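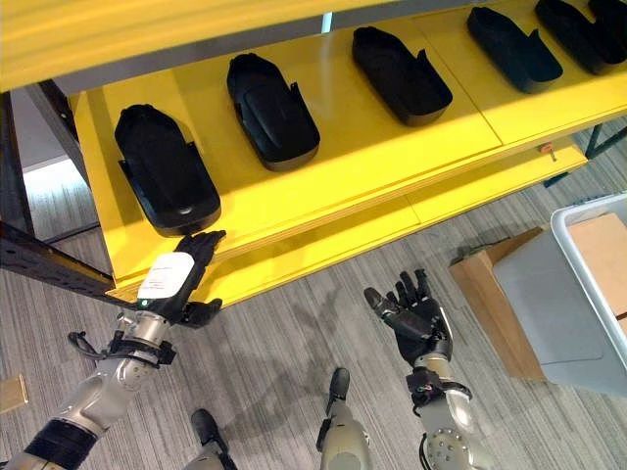 **Figure 2.** Black molded trays on a yellow shelf. Each tray has the elongated outline of a shoe.

### 4.2 Returns and stated shoe size

The survey data cover 3091 orders placed with Patska by customers in the Finenport area. We removed orders with no stated size and orders paid for with store credit, leaving 3000 for the main analysis. Customers gave their usual size at checkout and, if they sent a pair back, picked a reason from a short menu. The menu wording did not change during the study period.

Size was the most common reason given for a return, ahead of color and comfort. The pattern was not even across the range. People who bought half sizes returned shoes less often than people who bought whole sizes, and the gap was widest for closed shoes with a stiff upper. For sandals we found no clear difference. Width may explain part of this. Patska sells most styles in one width only, and a buyer with a wide foot often moves up a size to make up for it, which leaves extra room at the toe.

We also looked at whether customers had bought the same style before. Repeat buyers kept their shoes more often, as expected, but the effect was smaller for children's shoes – feet grow between orders, and a parent's last purchase is a poor guide to the next one. The model in Section 4.3 therefore treats adult and children's orders separately.

A smaller group of 238 customers agreed to have their feet measured at the Trostley store. Length and width were taken standing, with weight on both feet, and the larger foot was used. Stated size and measured size agreed for most adults. Where they differed, the stated size was usually the smaller one. This is in line with the fitting study by Živković, although that study used seated measurements and the two sets of results should be compared with care.

Two limits apply to these results. Customers who come into a store to be measured may care more about fit than those who do not, so the Trostley group should not be read as a sample of all buyers. The return menu also allowed only one answer. A shoe that was both too tight and the wrong color was counted once, under whichever reason the customer chose.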